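Sarmiento Endurance Karting Program
Progress report to Zendavex, August

Track time
The team completed 1375 laps in testing at Dundberg, against a target of 1000. Both karts ran the full race distance without an engine change. Jitendra Goel set the best average over a two-hour stint.

Race results
We entered 2 rounds of the regional series. The first ended in sixth after a slow driver change. In the second, at Grurneno, we finished third in class, four seconds behind second place.

Budget
Tires remain the largest cost. We have nearly 500 dollars left in the travel line and ask to move it to brake parts. Entry fees for the final round are paid.

Workshop
Edgardo Catacutan has rewritten the pit stop checklist and the seat change now has its own page. Spare axles are on order.
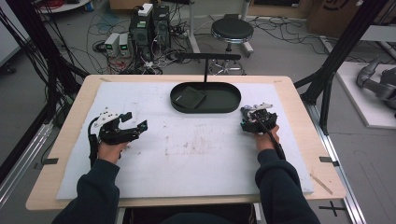
Next period
Wet weather practice at Dundberg, then the final round. Goel will start and Catacutan will take the second stint. The next report will include fuel figures for both karts.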